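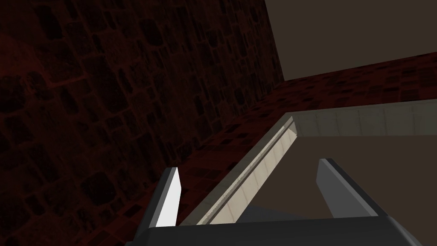

1/ This week I rewrote our house rules for testing grasp policies in simulation before they are allowed on the real arm. The old version had 26 rules and people read maybe the first page. The new one has 12. I will post most of them in this thread, with comments. Corrections are welcome, also for my English.

2/ Background: I work on a small automation team in Orkville. We train and check pick-and-place behavior in a simulator, and the real cell is in the next building. My colleague Hui-mei Lam is responsible for the cell. Without her signature, no policy runs there.

3/ Rule one. Every run starts from a written start state: joint angles, finger opening, container pose, random seed. "Same as yesterday" is not a start state. We lost two days in December over this sentence.

4/ Rule two. Textures and lights are changed between runs, geometry is not, unless the test plan says so. If both change together and the policy fails, you will not know which one to blame. I did this wrong myself many times.

5/ About textures: strange ones are allowed. Cobblestone on a wall, red tiles on a floor, very dark corners, all fine. The question is if the policy still finds the rim of the container. We do not ask for a pretty room.

6/ Rule three. The wrist view must show both fingertips during the whole approach. If the camera mount in the model is moved, even a few millimeters, it counts as a new setup and gets a new number. The old results stay with the old number.

7/ Rule four. Contact between a finger and a container wall is a fault, also when the pick succeeds after. In simulation the wall forgives you. Hui-mei has a shelf of bent fingertips from walls that did not.

8/ Somebody asked me if a soft touch can be accepted. In our rules, no. We had a force limit for this before, and every project wanted its own limit. Now it is a fault and you may write a comment next to it.

9/ Rule five. Report all runs. Our last report on the Brenel policy had 367 runs, and 136 of them were stopped early by the collision check. In the first draft these were missing because "they did not finish". They must be in the table, in their own row.

10/ Rule six. Nobody edits the success check after the runs have started. If the check is wrong, stop, fix it, give it a new version and start again from zero. Yes, it is painful at five in the afternoon.

11/ Rule seven. The person who trained the policy does not choose the test seeds. We use a small script called Mok for this. It gives a list of seeds and writes the list in the log. Nothing clever inside, only 40 lines of Python and a lot of comments from me.

12/ Rule eight is the one I had to defend most. A simulation result is valid only for the gripper model it was made with. New finger length or new pad shape – new tests. Copying the old numbers with a footnote is not enough.

13/ Rule nine. Before the move to the real cell, the first motions are done at reduced speed, with an empty container, and one person keeps a hand on the enabling switch. This does not replace the risk assessment of the cell. It comes after it.

14/ Rules ten and eleven are only file names and backup, I will spare you. Rule twelve: every rule has an owner and a review date. If the owner leaves the team, the rule is marked red until it has a new one.

15/ What I removed: all rules that began with "try to" or "if possible". In the old document there were seven of these. I asked the team who had ever followed them, and we had a short and quiet meeting.

16/ A question for people who do the same work: how do you treat shadows? A dark stripe on the floor of the container sometimes gets read as an edge by our policy. We now have a separate set of shadow tests, but I am not sure they should decide pass or fail.

17/ Small update after some replies. Yes, the Prinico cell follows the same rules, only with another container and slower approach. And no, I can not share the full document yet. Hui-mei still has comments on rule nine and I prefer to wait for her.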